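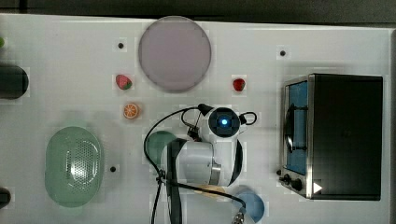 Notas para la charla: ordenar la cocinita (y que siga ordenada el martes)

Arranco sin saludo largo, que siempre me como cinco minutos. Preguntar quién tiene en casa una cocina de juguete. Preguntar quién ha pisado descalzo una fresa de plástico. Esperar las risas, beber agua.

Contar lo de mi salón en mayo. Vacié el cajón de la cocinita en la alfombra y salieron 64 piezas, ¡sesenta y cuatro!, y eso que yo juraba que teníamos «cuatro cosas». Había media pizza, tapas sin olla, fruta a montones y una cuchara de las de verdad que llevaba meses buscando.

Primera idea: los grandes mandan. El plato, el hornito y el colador van antes que nada, cada uno en su sitio, y todo lo pequeño se reparte después. Si empiezas por las fresas acabas con fresas en todas partes (lo sé, lo he hecho).

Segunda idea: que el recipiente también sea juguete. Un colador verde clarito con agujeritos sirve de frutero y encima se ve lo que hay dentro. Compré unas cajas Clendero con tapa, preciosas, carísimas para lo que son, y las tapas no volvieron a cerrarse desde el segundo día. En cambio al colador se tira la naranja desde lejos y hasta es divertido.

Tercera: el plato grande se queda fuera. En casa es el de servir, el lila rosado, y funciona como bandeja: se prepara la merienda de mentira encima y al terminar se lleva todo de un viaje. Aquí hacer la demostración con la rodaja de naranja y las dos fresas. OJO: no lanzar nada al público, que en la última charla rodó una debajo de la tarima y ahí sigue.

Sobre el hornito. La puerta es un imán, la abren y la cierran veinte veces. Mi regla es que dentro no se guarda nada, solo se cocina. Sé que hay quien lo usa de almacén y seguro que me lo discuten; dejar que lo discutan, es la parte más animada.

Si preguntan por muebles: yo tengo una balda Flostness, de 47 de ancho, a la altura de los niños. La mesa blanca va muy bien, las piezas de colores se ven enseguida y a la hora de recoger se nota. De la marca Momer no opino, no la he probado.

Rotación (si voy bien de tiempo): saco 8 piezas, las demás al armario, y cambio cuando se aburren. Si voy mal de tiempo, saltar esto y pasar a preguntas.

Llevar: mantel, cinta adhesiva, las fichas impresas, el cargador. Pedir que devuelvan las fresas antes de irse.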